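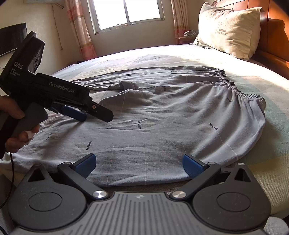 4. Where Clothes Wait

4.1 The bed as a resting place

When we first sat down with the diaries from Wulen, we expected to spend most of our time on the closet and the laundry basket, which are the two places that earlier writing on household clothing takes most seriously. The people who kept the diaries had other ideas. Page after page, they wrote about the bed. Clothes came back from the line and went on the bed. Clothes came off at the end of a shift and went on the bed. Clothes that someone was thinking of wearing, or lending, or finally giving away, went on the bed too, and stayed there until the evening forced a decision. Of the 60 households that took part, only a handful never mentioned it at all, and two of those turned out, when Lamisi Nyarko went back to visit, to use a bench in the hallway in just the same way.

We had asked people to write a line whenever a piece of clothing was put down somewhere other than where it was usually kept. This gave us 900 entries that were clear enough to read and place, along with a good many others that we enjoyed very much but could not use (one woman kept a long and affectionate record of her brother's hats). The entries are short and mostly plain. "Blue shirt on bed, will wear again." "Towels, still need folding." "His soft pants, on top of everything, as usual." We quote them throughout this section with the spelling tidied and nothing else changed.

The pull of the bed is partly a matter of size. In the smaller apartments on the Adjei side of town it is often the largest flat surface anyone owns, and it stands at a comfortable height for sorting. A table would do as well, but tables are wanted for meals and homework. Several people also said they liked the softness of it, and felt that clothes laid on a bed were being looked after in a way that clothes on a chair were not. We were slow to take this seriously and are sorry for it now, since it came up again in nearly every interview that Ekow Quansah recorded.

4.2 Soft clothes and the long middle

Some garments wait longer than others. Work shirts and school uniforms move quickly, pushed along by the fact that somebody needs them in the morning. Coats hardly wait at all, having hooks of their own. The garments that linger are the soft ones worn at home, and above all the loose pants with a gathered waist that people put on after supper. They don't crease in a way that anyone minds. They are worn for a few hours at a time, often by someone who is sitting down, and so they stay for days in what one of our diary keepers called "the long middle," no longer fresh from the wash and nowhere near ready to go back.

We found four habits for dealing with the long middle, and most households used more than one of them. Some people folded the garment and put it under the pillow. Some hung it on the back of a door. Some laid it out over the covers, more or less as it came off, and moved it to a chair at bedtime, then back again after the bed was made. And some kept a small shelf or a corner of a drawer for clothes in this state, a habit that Nhyira Tsikata traces to the boarding schools of the district, where each pupil had one open shelf and one closed one.

The third habit is by far the hardest to see from the outside, because to a visitor it looks like no habit at all. Iman Shawky, who carried out the home visits in October, noticed that people apologized for it at the door and then, half an hour later, described it with real care: which side of the bed, whether the waistband went toward the wall, whether a partner was allowed to move it. One retired bus driver would not let anyone else touch the pile until he had had his tea. Laid out flat, he told her, the cloth "gets its breath back." We don't know whether airing of this kind does anything for the fabric, and it was outside our work to test it, but the belief was a common one and it clearly shaped what people did.

It may help to say a word about older accounts. The Suvholm housekeeping survey of 1958 asked where clothes were kept at night and offered a choice of wardrobe, chest, or "other." A great many people picked "other," and the authors, who were chiefly interested in selling the town on built-in storage, put this down to a shortage of furniture. Reading the comments that were copied out at the back of the report, we suspect that a fair number of those people owned perfectly good wardrobes and were talking about the foot of the bed. The garments have changed a great deal since then, of course. Flannel has given way to knits and light stretch cloth, and the button fly to elastic. The waiting seems to have stayed much as it was.

Figure 3. Gray cloth draped over a bed.
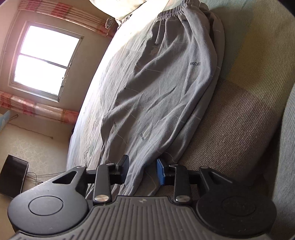

4.3 Who moves the pile

If the bed is a resting place, then somebody has to clear it before anyone can sleep, and this small nightly chore proved to be a richer subject than we had planned for. In homes with children, it fell mostly to whichever adult went to bed first. In homes of two adults it was often a matter of quiet bargaining, with each person moving only their own things and leaving the rest in a strip down the middle. Kwadwo Nartey, who read the diaries from the Nernier street households alongside the interview notes, found that couples who disagreed about nearly everything else in the laundry tended to agree on this strip, and could both tell him where it began and ended.

People living alone had the most relaxed arrangements. Several slept beside the pile quite happily for a week at a time. One young man wrote, late in his diary, that he had begun folding things each night once he knew we would be reading about them, and that he had stopped again when he got down to his last few pages. We have kept his earlier entries and set the folded nights aside.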